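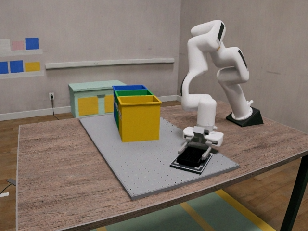

Trultley Hoops Forum > Women's League > Game Talk

Topic: Should we be pressing all game with a short bench?

baseline_bev
Posts: 178
Hi everyone, hope you're all keeping warm. I wanted to get some opinions before the February crossover games, because our bench is getting shorter by the week and I'm not sure what we should be doing about it. We've been a full-court pressing team for as long as I've been helping out with this group, and the girls love it, and when we have ten in uniform it works a treat. Lately we've had seven. Against Manalastas we were up by 15 at the half and I was feeling very pleased with myself, and then the legs went in the third and we lost by four. Their point guard just walked it up the floor after that and waited for us to get there late.

So do we drop back into a zone and save the legs, or keep doing what we're good at and hope for the best? I go back and forth on it every time I drive home from practice.

driveway_legend
Posts: 25
Oh, I was in the stands for that one and I felt for you! That first half was lovely to watch. I'd keep the press, but I'd only call it after a made free throw or a timeout, when everybody's had a chance to catch their breath. We did that at Asport the year we had the flu go through the whole team, and the other side never knew when it was coming. I think half the value of a press is the other team fretting over it.

oldschool_23zone
Moderator
I'm going to disagree, with affection, as I know how fond you all are of that press. Seven players is a zone team. You don't have to like it (my own daughter's team sulked for a month) but a decent 2-3 with your tall kids on the bottom will keep you in any game in this league. Manalastas can't shoot from outside anyway, so why chase them ninety-four feet to stop them doing something they don't do well?

If you do switch, here's how we brought it in over a couple of weeks of practice:

1. Walk it through five on nothing, with the ball passed around the outside by the coaches, until the slides are automatic and everyone is talking. It's dull and they will complain. Put some music on.
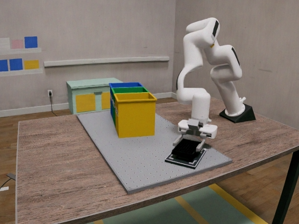

2. Add four attackers and no dribbling. The back line gets to learn who takes the corner, and that's where every zone I've ever coached has leaked.

3. Go live, five on five if you can borrow bodies, and the defence stays on until it gets three stops in a row.

4. Finish with rebounding out of the zone, since boxing out is harder when you haven't got a player of your own to find.

baseline_bev
Thank you both, that's really generous. The trouble with going live is the borrowing bodies part – we share the Pleller gym with the under-14s and they're keen but they're tiny. Maybe the coaches will have to lace up, heaven help us.

northend_rebounder
Posts: 3,000 (do I get a mug?)
Coming at this from the other side, I don't think the defence is your problem at all. I watched the same game, and in the third quarter your team was taking the first shot it saw, every trip, and then sprinting back. You could play any defence you like and you'd still be gassed. Slow the offence down with a lead. Make four passes before anyone looks at the rim. It's a rest with the ball in your hands, and it drives the other team batty.
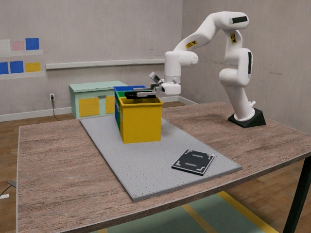 The white arm above three open bins

oldschool_23zone
Moderator
I'll grant you the shot selection was poor, but four passes with tired hands is four chances to throw it into the bleachers. I've seen it, I've coached it, I've gone home and eaten my supper in silence over it.

northend_rebounder
Ha! Fair enough. Two passes, then, and one of them has to go inside. Still say the offence needs a look before anybody tears up the press.

driveway_legend
Can't she do a bit of both? Zone in the second and third quarters, press out of timeouts, and whoever is freshest brings the ball up. The girls are smart, they can carry two things in their heads.

baseline_bev
I think that's where I'm leaning, to be fair. I'll put the zone in at our next practice and hold the press back for dead balls, and I'll have a quiet word about the quick shots as well. One of our forwards might be back from her ankle by the crossover, too, so that would make eight and I'd feel a good deal braver. Does anyone know if Asport are still running that high screen for their guard? We get them first, 7:30 tip.

driveway_legend
They are, and they go left off it nearly every time.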